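Workshop tips: getting arm software to clear a messy table without believing the brochure

Tips from a home workshop, for people who already have a simulator installed and a free Sunday
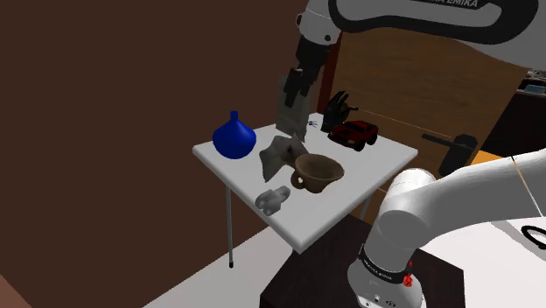 Before you download anything

Write down the job in one plain sentence. Mine was "pick up whatever is on the table and put it in a bin." Every package I tried claims to do that. Read the claim again and look for the word "supported", then go find the list of supported objects. Dollora's list had a mug, a box and a banana on it. If your stuff isn't on the list, assume it won't work until you've watched it work.

Keep the sentence taped to the monitor. You will be tempted to change it later to match what the software can do.

Set a mean table

Demo tables have three tidy blocks spaced a hand apart. Yours should have a vase with a narrow neck, a cup sitting over the edge of something crumpled, a toy car, a glove with its fingers up in the air, and one tiny thing that's hard to make out. Glossy next to rough, grey on white. I put the small pale figurine near the front of a white table on purpose, and it's the first thing I look for in any perception output.

Save that layout with a name and a seed. A tester who shuffles the table after every bad run is just shopping for a good one.

Perception

Turn on the mask overlay and leave it on. A confidence score tells you how the model feels. The overlay tells you where it thinks the cup stops.

Overlaps are where I've had the most grief. With Cinadis at its default settings, the brown cup and the grey crumpled thing beside it kept coming back as one object, with a grasp point between the two. Lowering the merge threshold fixed that and broke the glove into separate fingers. I still don't have a number that suits both, and I'd be wary of anybody selling one.

See-through things need their own test. If there's a translucent panel anywhere near the gripper, check the depth image by itself, in greyscale, before you let the planner have it. Simulated depth is often far too kind here. A renderer knows exactly where the panel is. The depth camera on your bench may give you the wall behind it, or a hole.

Planning

Put the furniture in the collision model. The walls, the door, the door handle, the stand the arm is bolted to. People model the table and stop there, then wonder why the elbow wants to go through the woodwork. Thin items like cables and wires are the worst of it, and most planners I've used ignore them unless you wrap them in a fat box yourself.

Pad everything by 2 centimetres to begin with. You'll lose some grasps at the back of the table. Take the padding down later, one object at a time.

Don't trust "plan found". Play the path back at quarter speed and watch the wrist, especially if it has to reach down between tall neighbours. Ledesma's planner is quick, I'll give it that, but it likes a full spin of the last joint to save a hair of travel. On a real arm with a hose or cable clipped along it, that's an expensive saving.

Control

Grip force is a per-object setting, whatever the slider on the front page suggests. One value for a ceramic cup and a crumpled cloth will be wrong for at least one of them.

Check the units. I lost an evening to a config file that mixed degrees and radians, and it passed the validator with full marks.

Find the stop button in the software, and then find out what it does. In Grimix the big on-screen one finishes the current motion first. That was on page 9 of the manual. The physical stop is the one to keep a hand near.

Logs, and what to make of a success rate

Log every run, including the ones you kill early. Ott Eglītis got me on to this. He'd been quoting me a lovely figure for weeks and then found his script was dropping any run that timed out.

My own folder has 3,327 simulated attempts in it, and 743 of those are on the mean table. I only read the second lot. The rest were easy layouts from November, when I was still feeling pleased with myself.

If a vendor gives you a percentage, ask for the layouts, the seeds and what counted as a pick. Lifting an object clear of the table and getting it into the bin are different things, and plenty of colourful charts stop at the lift.

Updating

Don't update in the middle of a test series. Copy the whole environment to a second folder, update that one, and run the same saved table through both. Keep the old one until the new one has earned its place — mine is two versions behind and I'm in no hurry.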